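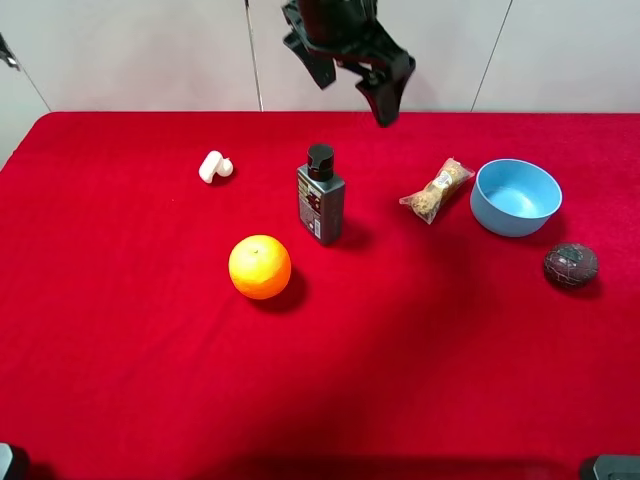 그림 3-1 붉은 천을 깐 탁자 위의 물건들. 오렌지, 검은 뚜껑의 짙은 회색 병, 투명한 비닐 포장의 간식 등.

제3장 분류되지 않는 것들

집집마다 이런 탁자가 하나쯤 있다. 먹을 것과 먹지 못할 것, 방금 사 온 것과 언제부터 있었는지 모를 것이 사이좋게 그림자를 드리우고 있는 자리다. 주인에게 물으면 대개 "잠깐 올려 둔 것"이라고 대답한다. 정리학에서 '잠깐'은 아직 측정 단위로 인정받지 못했다.

앞의 두 장에서는 옷과 책을 다루었다. 둘 다 비교적 얌전한 대상이다. 옷은 옷장으로, 책은 책장으로 가면 되고, 이름부터가 행선지를 알려 준다. 이 장에서 다룰 물건들은 그렇게 친절하지 않다. 그림 3-1의 오렌지는 과일 그릇이나 냉장고로 가면 그만이고, 간식 봉지도 찬장에서 거절당할 일은 없을 것이다. 병은 조금 까다롭다. 라벨의 글씨가 너무 작아 읽히지 않으니, 가까이 가서 들여다보기 전에는 부엌으로 보낼지 욕실로 보낼지 정할 수 없다. 그리고 왼쪽 위에 작은 흰색 플라스틱 물건이 있다. 집게 같기도 하고 조그만 인형 같기도 하다. 독자의 서랍에도 아마 친척이 살고 있을 것이다.

이 책에서는 이런 물건을 '잔여물'이라고 부른다. 쓰레기라는 뜻으로 쓰는 말이 아니니 오해 없기 바란다. 잔여물은 기존의 어느 칸에도 넣기 어렵지만 버리기에는 께름칙한 물건을 가리킨다. 무엇에서 떨어져 나왔는지 모르는 부품이 대표적이다. 버리면 다음 날 그 본체가 발견된다는 믿음이 널리 퍼져 있는데, 이를 뒷받침하는 자료는 없다. 반박하는 자료도 없다는 점이 문제다.

초보자가 흔히 택하는 해법은 '기타' 상자다. 상자를 하나 마련해 갈 곳 없는 것을 전부 넣고 뚜껑을 덮는다. 탁자는 깨끗해지고, 기타 상자는 그날부터 집에서 가장 빨리 자라는 가구가 된다. 이 책의 실습용 가정으로 설정한 무르니스 주택에서는 물건 200점을 분류하는데, 그 가운데 39점이 첫 분류에서 '기타'로 들어간다. 3.2절에서 이 39점을 다시 꺼내 볼 것이다. 미리 말해 두자면 즐거운 작업은 아니다.

3장의 순서는 다음과 같다.

3.1 무엇을 기준으로 나눌 것인가: 용도, 장소, 사용 빈도
3.2 '기타' 상자의 해부
3.3 읽을 수 없는 라벨과 내용물 확인 절차
3.4 사례 연구: 네딤게이트 창고의 물건 2000점

본문으로 넘어가기 전에 해 볼 일

집에서 가장 가까운 탁자나 선반을 하나 골라 치우지 않은 상태 그대로 목록을 작성한다. 손님이 온다고 생각하고 미리 정돈하면 실습이 성립하지 않는다. 각 물건 옆에 원래 자리를 적고, 떠오르지 않으면 빈칸으로 둔다. 빈칸을 '기타'라고 채우고 싶은 유혹은 3.2절까지 참는다. 작성한 목록은 3.1절의 첫 번째 표에서 다시 사용한다.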